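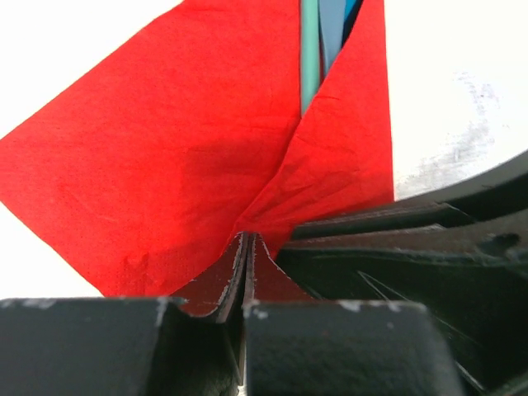 Kekness raises $100 million to bring its electric vans to smaller towns

Deliveries of the second model are due to begin in October.

Kekness, the electric van maker based in Zimville, has raised $100 million from a group of private investors led by the Biswas family fund, which has been with the company since its very first prototype and has now put its hand in its pocket again. The new shares were placed privately, and the founders keep a majority of the votes.

It has been a long road for the company, and a bumpy one at times, so there were plenty of smiles at the Zimville plant when the news was read out over the loudspeakers just before lunch. Most of the money will go toward a second assembly line in Skurkdale, where Kekness took over an old bus depot last year and has been fixing it up bit by bit – new roof first, then the floors, then the paint shop.

"We have always wanted to build vans for the people who really need them, the bakers and plumbers and florists who drive the same 20 streets every morning," said chief executive Mahfuz Siriwardena. "This lets us do it at a pace that keeps up with the orders, and I can't thank our staff enough for their patience with me while we got it signed."

The company currently sells one model, a compact van with sliding doors on both sides. The second will be longer and taller, with room for 12 seats in the passenger version, and it will share its battery and most of its electronics with the smaller van. Prices have not been announced, although Siriwardena said he hopes to keep the gap between the 2 models as small as he possibly can.

Kekness also plans to open service points in towns that don't have one yet, starting with those closest to Skurkdale. Owners who now have to make the trip to Zimville for a checkup will surely be glad to hear it – and until the new shops open, the company will go on picking up vans from customers free of charge.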